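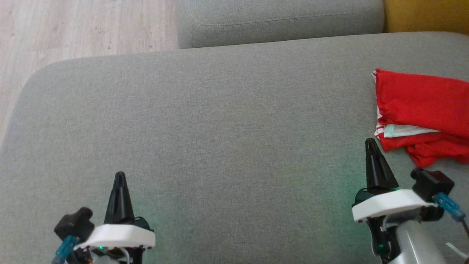
Upholstery sewer wanted at Brudis

Brudis is a small furniture workshop. We make sofas and armchairs to order and we also give old ones new covers. Our sewer Rimantas Sepp is retiring in March, and we are looking for a person who will take over his table.

The work

You will cut and sew covers for seat and back cushions, mostly in woven fabrics, sometimes in leather. Topstitching must be straight also on a rounded edge, so please be honest with yourself about this part. Frames come to us ready from Uvwood and you do not have to do any wood work. On some days you will go with Indrek Lill to a customer's home to take measurements – he drives.

What we ask

At least two years with an industrial sewing machine. It can be from clothes, bags or boat covers, we do not mind. You should be able to read a simple pattern drawing. English on an everyday level is enough, in the workshop we speak a mixture anyway. A driver's license is not needed.

What we give

A permanent contract after a trial time of 3 months. The week is 41 hours in the autumn season, when there are many orders, and shorter in summer. We start at 8 in the morning. Overtime is paid or taken as free days, you choose. Work shoes and scissors are from us, but many people prefer to bring their own scissors.

How to apply

Write a short letter to Rasmus Rimkutė and add up to 8 photos of things you have sewn. Close photos of the seams are the most useful. A CV is welcome but it can be one page. We will invite some people for a paid test day, always on a Thursday. Questions about pay go also to Rasmus, by phone after lunch.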